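### Setting Up the Remote Prayer Feed (Zuvley app)

1. Plug the Clivus receiver into the sound desk, not the pulpit mic. The box says either works. We doubt it.
2. Open Zuvley and choose **Worship > Live**.
3. Set the delay to 2 seconds. "Auto" claims to match the choir. Listen before you believe it.

**Caution:** The battery is rated for 45 minutes. Long sermons will test that claim.
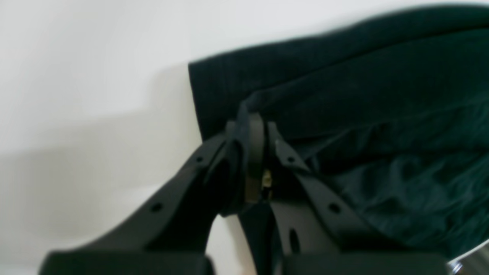
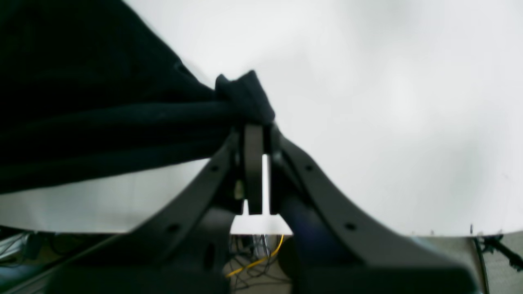 4. Ask someone at home to confirm the sound. A green light only means the app thinks it is sending.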